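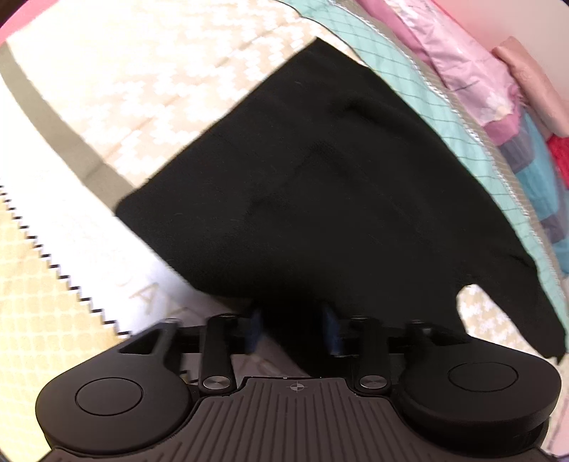 Can a robot learn to pick up clothes from recordings made with a hand-held gripper?
It can learn the picking-up part quite well, provided the recordings include plenty of different cloth underneath and the operator closes the fingers at the same sort of place each time. Folding is harder and is not covered by this release.

2 May 2026
By Relu Manole

Brerkimo garment pick data, README

What this is

Brerkimo is a set of recordings of people picking up, shifting and putting down clothes with a hand-held gripper that has a camera mounted on it. We made it to test one idea: that a policy for grasping cloth fails mostly at the choice of where to grasp, and that this can be put right by changing what lies under the garment during collection. The set holds 1512 recordings. Each one covers a single pick, from the approach to the release.

The work was done at the Olteanu workshop in Steltow and in homes nearby. The training code is in a separate repository called Kikus, and the loader in this one writes the format that Kikus expects.

Why the background matters

Our first policies were trained on clothes laid out on a bare table. They did well on that table and badly on a bed. When we looked at where the fingers closed, the commonest fault was a grasp on the bedding, or on both the bedding and the garment together. The policy had learned to find the cloth by its contrast with the table top. On a patterned quilt there are strong edges everywhere, and a plain dark garment on top of it may have fewer visible edges than the thing it is lying on.

So for this set we collected on top of other textiles wherever we could: quilts, blankets, printed sheets, heaps of other laundry. Plain and dark garments are over-represented on purpose. They have few folds that a camera can pick out, and the gripper itself is dark too, so near the moment of closing the garment and the fingers can be hard to tell apart in the image.

How it was collected

Six people took part, working in nine rooms. Each was given the gripper, a short practice period and a written sheet. The sheet asks them to do the following:

Lay the garment down without smoothing it.
Approach from above and slightly to one side.
Close on a gathered or raised part of the cloth, if there is one.
Lift until the garment is clear of whatever is under it, hold, then lower and open.
If the cloth slips, finish the movement anyway and mark the recording as a slip.

Slips are kept. They carry the label slip in the index file and are left out of training by default, though you can turn them on. We found them useful for training a separate classifier that judges whether a grasp is holding.

The garments are ordinary second-hand clothes, nearly 200 in all. Shirts and jumpers make up most of them. There are some dresses and trousers, a few scarves, and no shoes or bags. The same garment may appear on several backgrounds but the split files make sure that it stays on one side of the split.

What is in each recording

video: the view from the gripper camera, in colour
width: the opening between the fingers over time
pose: the position and rotation of the gripper relative to its starting point
label: hold, slip or double (when the underlying cloth was lifted as well)
garment: a code for the item, with its type and main colour
surface: a code for what the garment was lying on

Pose is estimated from the video and the motion sensor together. It drifts when the view is mostly filled with plain cloth, as there is little for the tracker to hold on to. Recordings in which the tracker was lost have been removed. Those in which it wobbled are still here and have the flag pose_weak.

The label double was added late. Two of us went back through the older recordings to apply it, and we did not always agree about what to call a light brush against the layer beneath. We settled on a rule: if the lower cloth leaves its resting place at any point, it is a double. If it only wrinkles, it is a hold.

What we found

We trained the same policy on two versions of the data. One version used only the recordings on plain surfaces. The other used the same number of recordings drawn from all surfaces. Both were then run on an arm fitted with the same kind of fingers, over garments and bedding that neither had seen.

The mixed version made far fewer double grasps. The gain was largest for dark garments on busy patterns and small for bright garments on plain sheets, where the plain version was already good. On the bare table the mixed version was slightly worse. We think it becomes more cautious about edges and spends longer hovering, and the timing logs support that, but we have not tested it properly. The per-surface results are in results.csv.

Adding more recordings of the same garments on the same surfaces made little difference. Adding surfaces did. If you are planning your own collection and have limited time, change the bedding more often than you change the clothes.

One result we did not expect — training with the slips included hurt the policy less than we had thought it would. It closed a little less firmly but chose much the same places to grasp.

Known problems

Bright window light washes out pale cloth in some recordings. The patterns on the lightest quilts can fade almost to nothing on the side nearest the window. We have left these in, since homes look like that in daylight, and tagged them bright.

The finger pads are often blurred, being so close to the lens. Do not try to measure finger contact from the video alone. Use the width channel.

All the operators are right-handed, and approaches from the left are scarce. Mirroring the video helps a little, but remember to mirror the pose as well.

Printed lettering on textiles shows up here and there. We checked for names and addresses and dropped the recordings that had any. If you find something we missed, write to the address in CONTACT and we will take it out of the next release.

The colour codes were typed by hand and "grey" covers a great deal.

Splits

train, val and test are listed in the splits folder. The test split uses garments and surfaces that do not appear in the other two. Please report on the test split as it stands. An early draft split made in January was passed to a few groups, and it leaks garments between train and test, so numbers from it should not be compared with those in results.csv.

Use

The data may be used for research and teaching, with credit. It is unsuitable for judging whether a machine is safe to run near people or for any work with clothes that are being worn. No recording shows a garment on a person.

To get started, unpack the archive, run check_index to confirm that every file is present, and then run export_kikus with the split you want. The export is slow the first time and cached after that.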